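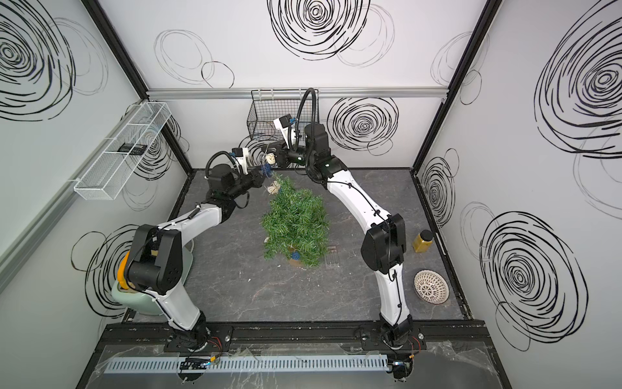

Offset retirement and the 11-month lag: who carries the risk?

Westeck
Posted 15th November

We buy forestry credits for a mid-size packaging firm. In August we paid for 518 credits from the Florkitz reforestation project. The seller's invoice says "retired on behalf of buyer." The registry still lists them as active. The seller says retirements are processed in batches and the lag can reach 11 months. Our auditor will not accept the invoice as proof. Has anyone reported a claim on this basis?

Urkov
No. A credit is used when the serial numbers are retired in the registry, with your company named as beneficiary. An invoice is a record of payment. Ask for the serial range and check whether the whole block is still in the seller's account.

Westeck
I have the range. The block is 2000 credits and the whole block is still in their account. Our 518 are not split out.

Urkov
Then nothing prevents them from selling the same units again. I am not saying they have. The control is missing.

Sabatier
I disagree with part of this. Batch retirement is common among smaller sellers, who pay a fee per transaction. If the contract assigns title to the specific serials, you own them whatever the account shows. The registry is a ledger of custody. Title is a contract question.

Urkov
Title helps in court. It does not help in a disclosure. The reader of the report looks up the serials and finds them active.

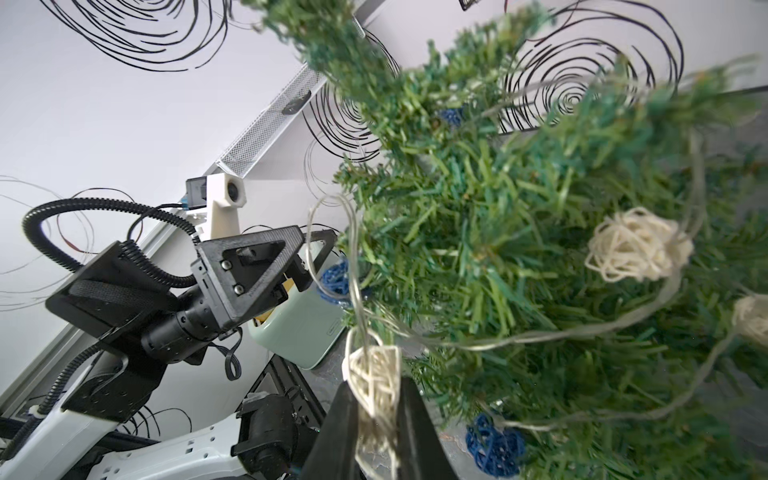
Pascal Tanguy
The vintage matters here too. If the credits are retired after the reporting year closes, some standards let you count them against the earlier year as long as the retirement note names that year. Check what yours says before arguing with the seller. We had 197 credits in this position and the auditor accepted them once the note was corrected.

Westeck
Vintage is two years before our reporting year, so that part is fine. The contract says "credits from the Florkitz project" and gives no serials. They came in a later email.

Sabatier
In that case I withdraw my point on title. An email sent after signing is weak unless the contract refers to it.

Urkov
Request a transfer to your own registry account and retire them yourself. You will pay the account fee, but you set the date and the wording.

Westeck
Account application sent. The seller agreed to transfer but wants us to cover the split fee. I have asked for that in writing.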